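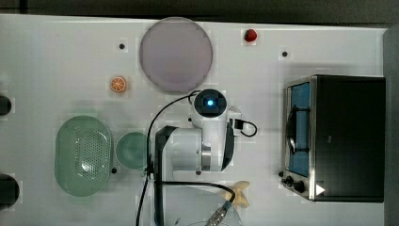

Page 3

Speaker notes: The Play Kitchen Table (Wednesday, after coffee)

Good morning again, everybody, and thank you for coming back in so promptly. I know the hallway is where the good conversations are. Thanks also to Mwende Mohamedi, who talked me into giving this one and has been so patient about my slides.

(Leave the slide up. Let them look before talking.)

I want to spend a few minutes on what we set out for children when we set out a pretend kitchen. When I started at the Pollwood playroom we had a bin with 126 pieces of toy food in it, and I was terribly proud of that bin! Children tipped it over, waded through it and wandered off to the blocks. It was Hildegard Wendt who suggested, very kindly, that I try putting out a plate and a couple of things to go on it.

So look at the plate first. It's big, it's round, it's a soft grayish lavender, and there's nothing on it. To a four-year-old that is practically an invitation to dinner. The strawberry is near it, and the orange slice is on the other side, a little lower down, so there's a bit of reaching and deciding to do.

(Ask: who would serve the strawberry first? Wait for hands.)

Then over on the left we have the green colander and the little green bowl beside it. I do love a colander. Children know it from home, they know water is supposed to come into it somehow, and they will wash a strawberry for a very long time with no water at all. The bowl is empty too, and I'd leave it that way. Somebody will want it for soup.

A word on color. The dishes are quiet, the fruit is bright, and on a white table the fruit is what you notice. Farhad Bakhtiari tried something similar with his Clunel group in April and told me nearly 6 children at a time would squeeze in around the table, which I'll let him explain at lunch, including the "nearly."

(If running late, skip the Pundel story and go to storage.)

Next slide, please: shelves and baskets.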